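Remote Desktops on a Student Budget: Final Report, Prallov Group

We rented a virtual machine from Lakstead for one semester and tried to do all our coursework on it.
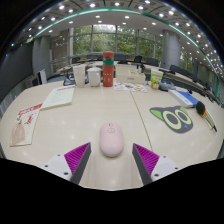
Narayanan Rodrigues thought we should have bought a used laptop and gone home early, and asked that this be put on record.

We logged 1,169 sessions. Of those, 51 dropped before anyone had typed a word, mostly in the evening, when the dorm network has other plans. Median login took nine seconds – slower than the brochure, faster than our group meetings. Pavithra Naidu's latency tables are in Appendix B, along with the bill.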